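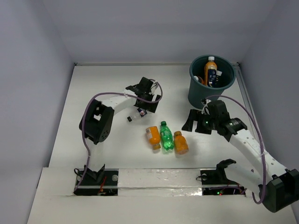 Trombridge bottle drop-off moves to Dason Street in July

Filed under: Local News / Recycling & Waste

Trombridge residents will have a new place to take their empty plastic bottles this summer. The town's drop-off point is leaving the parking lot behind the library and will reopen in July at 31 Dason Street, in the former Panganiban hardware store.

The new site will be open 72 hours a week, including evenings. The old one closed at 4 p.m. and had no cover, which kept people away in winter.

Plastic bottles of all sizes will be accepted, clear or colored. They should be empty and rinsed. Caps can stay on. Labels do not need to be removed. Bottles that held motor oil, paint or garden chemicals will still have to go to the county transfer station – the Dason Street site has no permit for them.

Households can bring up to 2 large bags per visit. Anyone with more than that, such as a school or sports club, is asked to call ahead and arrange a time at the loading door on the alley side.

The town collected 3,000 pounds of plastic bottles at the library lot last year. Flaralero, the hauling company that empties the bins, will keep the contract at the new address and pick up twice a week instead of once. Glass and cans will be taken in the same building, in separate bins along the back wall.

Parking is free for 15 minutes in the spaces marked in front of the store. Bags may not be left outside the door when the site is closed, and the town says it will fine people who do so.

The library lot will stay open until the move is finished. Curbside pickup is not affected, and the schedule printed on the April 2019 utility bill still applies.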